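Sunday, February 3, 2019
By the Prollville correspondent

For many years the handball club of Prollville was known for one thing, which was losing in the last ten minutes. The supporters made songs about it. This winter they had to write new songs.

Since the break in January the team has played 3 matches and won all of them, two away from home. The last one, in Iltden, was the strangest. Prollville was behind by five goals at halftime, and the home supporters were already singing. Then the defense moved two steps forward, the Iltden passes became slow, and the difference disappeared in 12 minutes.

It would be easy to say that the club found a great player. It did not. The squad is almost the same as last season, and the money is still small compared with Gremix, where they pay for a full medical staff and a bus with beds. What changed is the training. The players now run less and play more, in short games of four against four, and the goalkeepers take part in everything. At first the older players complained that it was like school — now they come early.

The public has noticed also. The match against Margaritis was seen by 3,764 people, the best crowd of the season, and many stood behind the last row because they preferred this to staying home. The noise was so strong that the referees had to repeat their signals with the hands.

Still, there are reasons to be careful. The bench is short. The left side depends on one player of 30 years with a knee that has been operated on twice, and when she rests, the attack becomes easy to read. 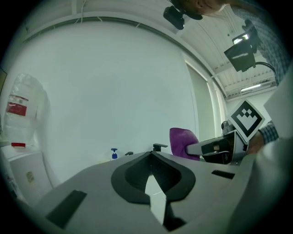

Can Prollville finish above Gremix this season?

It depends mostly on the two direct matches in spring, and Prollville must take at least one of them. Gremix has the deeper squad and an easier list of opponents, so a draw will probably not be enough.

The first of these matches is away, in a hall where Prollville has not won since it came up to this division. The supporters have already ordered the buses.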